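4.2 Allies in the change room: what the clubs told us

The most exciting part of our material came from people we had nearly left out of the study. We set out to talk with gay and bisexual players in community football, and we did. But at both clubs, Cokalgate and Troravgate, the players kept steering us toward somebody else: a physio, a goalkeeping coach, a bloke who had run the canteen through three presidents. When we asked who had made it possible to be open at the club, players rarely named themselves. They named the first straight teammate or staff member who had spoken up when it would have been easier to stay quiet.

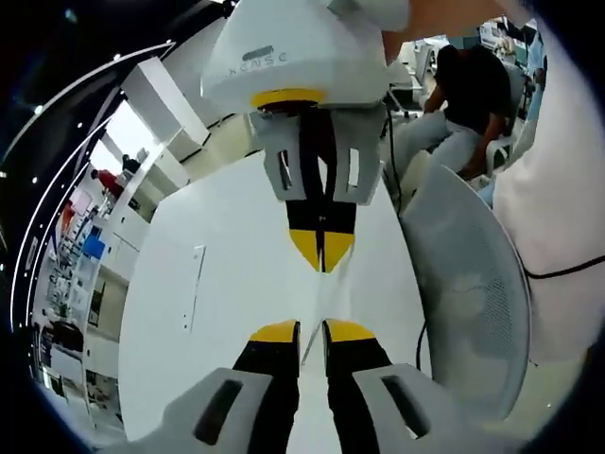 Why look at allies when the players themselves carry most of the risk?

Players told us that the reaction of one respected person in the first few days shaped nearly everything that came after, so leaving that person out would have left a hole in the story.

We call this first public reaction the opening response. The idea builds on Prado's earlier work on bystanders in junior sport, and we were delighted by how well it carried over to adults. At Cokalgate, the opening response was a short speech before training. The coach, a man with a name for being old-fashioned, told the squad that anyone with a problem could bring it to him and leave the player alone. One defender remembered it this way: "I'd have bet my car on him being the worst of the lot. He was the best of them, by a mile."

Surprise mattered. In 26 interviews, support from an unlikely person was described with far more colour and feeling than support from someone already known to be friendly. Players could quote the words years later — often with the weather and the state of the oval thrown in. Support from expected quarters was valued too, but it was remembered as a general warmth, with few details attached. 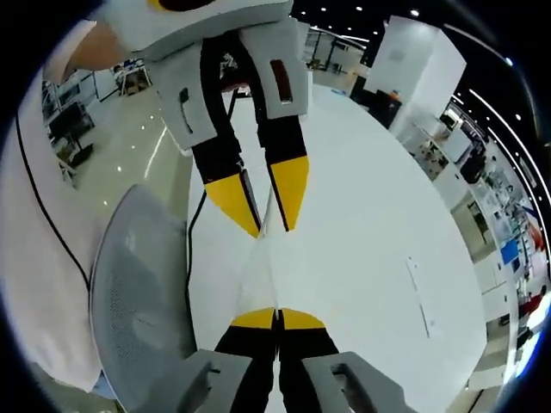
4.3 When the words and the jokes don't match

Troravgate gave us a more mixed picture, and we learned a great deal from it. The club had a written policy, a rainbow round every September and a well-liked captain who backed both. Even so, the old jokes hung on in the change room. Jailson Xavier, who led the Troravgate fieldwork, sat with the reserves through most of a season and noted that the men telling the jokes were often the same men who had clapped at the rainbow round. They didn't see a clash. The jokes were "just footy", and the round was "for the community".

Players who had come out at Troravgate read this differently. Several said they trusted the policy and still planned their showers around who was in the building. We coded these accounts as guarded belonging, following the scheme set out by Leite. Guarded belonging isn't a failure of the club, in our view, but it takes steady effort from the player, and that effort is hard for teammates to see.

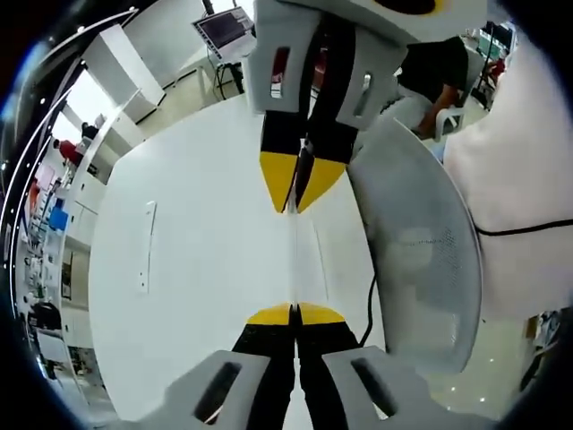 Figure 2. Paired grippers with yellow fingertips, facing each other at a white table.

The online survey helps put the two clubs in context. Of the 2,011 adult players who answered, most said they would welcome a gay teammate, yet far fewer thought the rest of their side would. We find this gap hugely encouraging! It suggests that many players overestimate how hostile their own change room is, and a good number may be holding back a kind word for fear of standing alone. Interviews at the Drullinside workshop pointed the same way. One ruckman told us he had waited all season for someone else to say something first, and later found that half the forward line had been waiting as well.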